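Music News | Studios & Recording

Grallolance, the independent hip-hop label, will open a second recording facility at Skundimgate on 16th July, the company announced in a statement to members of its artist program. The site has two vocal rooms and a shared mixing suite, and will take bookings from unsigned performers as well as the label's own roster. 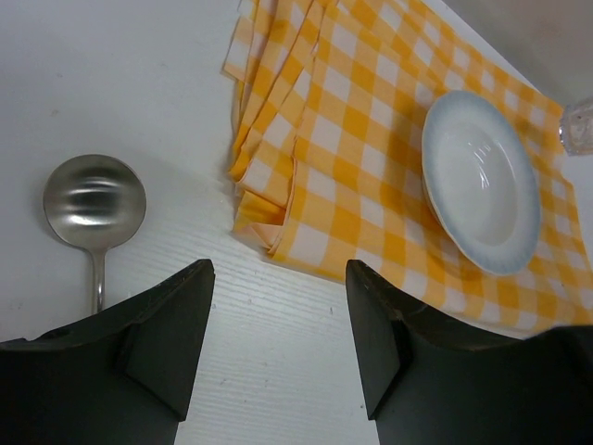 How will studio time be assigned to unsigned artists? Applications are reviewed in the order received, and each accepted artist is given one session of up to six hours, with an engineer provided by the label.

The first artist to record at the new site will be the rap duo Ateş, whose mixtape "Funidwood" was released in February. The duo is expected to complete a full-length follow-up there before the end of the year. Grallolance received 168 applications during a trial period at its original studio and was able to accept 46 of them — a shortfall the label cited in its decision to expand.

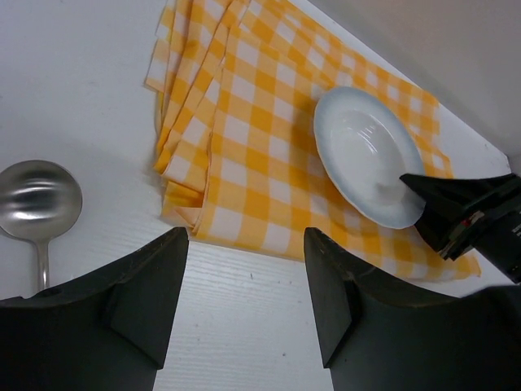
The label has also set aside a fund of $3,000 to cover travel for performers who live outside the city. Requests for travel support must be submitted with the booking form, and payments will be made after the session has taken place.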